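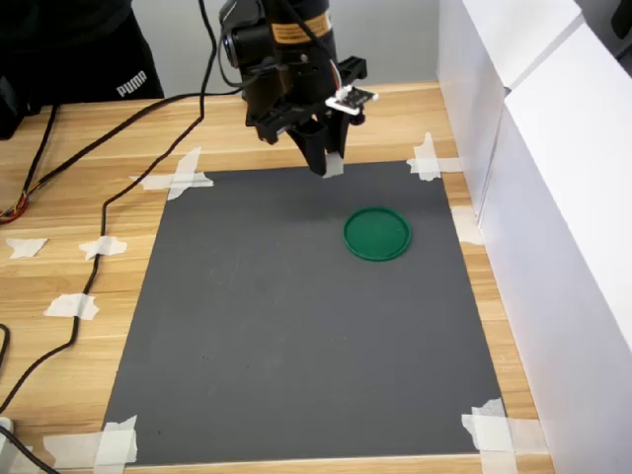 Rapport d'avancement intermédiaire à l'attention du comité de suivi de la Fondation Dostetti
Programme de restauration des prairies humides de Jillosholm
Période couverte : du printemps à la fin du mois de septembre

1. Rappel du cadre

La convention signée avec la Fondation porte sur la remise en état des prairies inondables situées entre l'ancien canal de Gandcombe et le hameau de Siqueira. Le périmètre retenu couvre 70 hectares, dont une partie demeure exploitée en fauche tardive par les agriculteurs signataires. Le présent rapport rend compte des travaux réalisés, de l'état des dépenses et des points sur lesquels une décision de la Fondation est attendue.

2. Travaux hydrauliques

Les deux vannes de Gandcombe ont été remplacées au mois de juin. Le curage du fossé principal a été mené à son terme sur 1 495 mètres linéaires, conformément au cahier des charges. Les boues extraites ont été régalées sur les parcelles désignées par l'arrêté préfectoral, après analyse. Le tronçon aval, dont l'accès dépend d'un chemin privé, n'a pu être traité : l'autorisation de passage a été obtenue trop tard pour intervenir avant la remontée de la nappe. Ces travaux sont reportés à l'été prochain, sans incidence sur le montant du marché.

Le niveau d'eau est désormais relevé chaque mardi aux deux échelles limnimétriques. Les relevés de juillet et d'août restent inférieurs à la cote visée, ce que le bureau d'études attribue à la faiblesse des précipitations et à une fuite au droit du seuil de Siqueira. Un devis de reprise a été demandé.

3. Suivi de la végétation

Les relevés floristiques ont été effectués sur 16 placettes permanentes. La fritillaire pintade a été retrouvée dans la partie nord, où elle n'avait plus été notée depuis l'inventaire initial. La jussie progresse en revanche le long du canal ; un arrachage manuel a été conduit fin août et devra être renouvelé. Les données complètes figurent en annexe B.

4. Relations avec les exploitants

Deux réunions se sont tenues en mairie de Jillosholm. Les exploitants ont accepté le report de la fauche au 10 juillet sur les parcelles basses. Ils demandent que l'indemnité soit versée en une seule fois, avant la fin de l'année civile. M. Thijs Baert, chargé de mission, assure la liaison avec la chambre d'agriculture sur ce point.

5. Exécution budgétaire

Les engagements sont conformes au plan de financement, à l'exception du poste « études », dont le solde ne permet pas de couvrir l'expertise du seuil de Siqueira. Nous sollicitons l'accord de la Fondation pour un virement interne depuis le poste « communication », sans modification de l'enveloppe globale.

6. Décisions attendues

Approbation du report des travaux du tronçon aval.
Accord sur le virement entre postes décrit au point 5.
Validation du calendrier de versement des indemnités.

Le prochain rapport sera transmis après la campagne de relevés hivernaux.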